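Section 6: Comparing finger sets on the two-arm bench

This section covers how to compare two sets of gripper fingers on the Taltimier bench using the standard board layout. Allow an afternoon for a full comparison. You will need the bench powered and homed (Section 3), both arms calibrated (Section 4) and the Kumo controller software open on the bench computer.

Finger sets are listed by part number in the bench drawer. Set 112 is the narrow tapered pair. Set 414 is the wide flat pair supplied by Marchetti. Do not mix fingers from different sets on one gripper.

6.1 Checking the wrist camera view

1. Fit the finger set to be tested and tighten the screws in the order shown on the card in the drawer.
2. Place the white board in the middle of the table and lay out the small blocks in a row, with gaps wide enough for one finger.
3. Open the gripper fully from the Kumo jog panel.
4. Open the wrist camera view and save one still to the test folder.
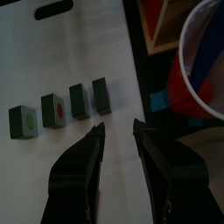 Finger tips must stay in view through the whole opening range, or the grasp labels can't be checked afterwards. With the gripper open, both tips should be visible and you should be able to see a strip of board between them. Blocks at the far side of the row matter as well. In this still the two nearest blocks show a green dot and a red dot on their grey ends, while the other two are turned so that no dot shows. A turned block is fine for a grasp test. For a sorting test, turn every block until its dot can be read from the wrist camera.

Note: If a tip leaves the view when the gripper opens, the camera bracket has slipped. Loosen it, push it back to the stop and repeat steps 3 and 4. Do not correct the view by changing the crop in software. Eylül Soylu's calibration script reads the full image and will give the wrong offset.

Caution: Keep your hands off the board while the jog panel is open. The gripper will close at full speed if the close button is held down.

6.2 Setting up the overhead check

The wrist camera can't tell you whether the two arms have room to pass each other. Use the fixed camera for this.

1. Close the curtains. Stray light on the board upsets the exposure more than any other fault.
2. Put the larger items in a row across the far part of the table, behind the board. The cup, the bowl and the wooden block are the usual ones. Leave the board itself clear for this check.
3. Bring both arms to the ready pose. Each gripper should be over its own side of the board.
4. Look at the cables near the wrists. A loop hanging over the board is acceptable if it does not touch the surface at the lowest point of travel.
5. Run clearance program 123 at low speed with one hand on the emergency stop.
6. If program 123 finishes without a stop, run it again at normal speed.

Note: Narrow tools held in the left gripper hang lower than the fingers do. Enter the tool length on the jog panel before step 5. The default value is zero.

Caution: Program 123 does not know about loose items beside the board. Anything lying between the board and an arm base can be struck. Move it, or raise the travel height.
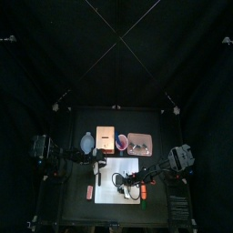 6.3 Running the comparison

1. Select program 848 and enter the finger set number when asked.
2. Let the program finish all of its grasps. Do not straighten blocks by hand between grasps, even if one has fallen over. Mark it as a miss.
3. Power down the gripper, change to the second finger set and repeat 6.1 and 6.2 in full.
4. Run program 848 again with the same layout and the same grip force.
5. Export both logs to the Indska folder.

Note: Grip force resets to the default after a power-down. Benvinda Bragança found this had spoiled most of the October runs, so check the value before step 4 and write it in the bench book.

If the logs disagree with what you saw on the bench, keep the saved stills and pass them with the logs to Sinan Özkan. Worn finger pads go to Jawad Bugti for replacement.

Section last revised November 19, 2022.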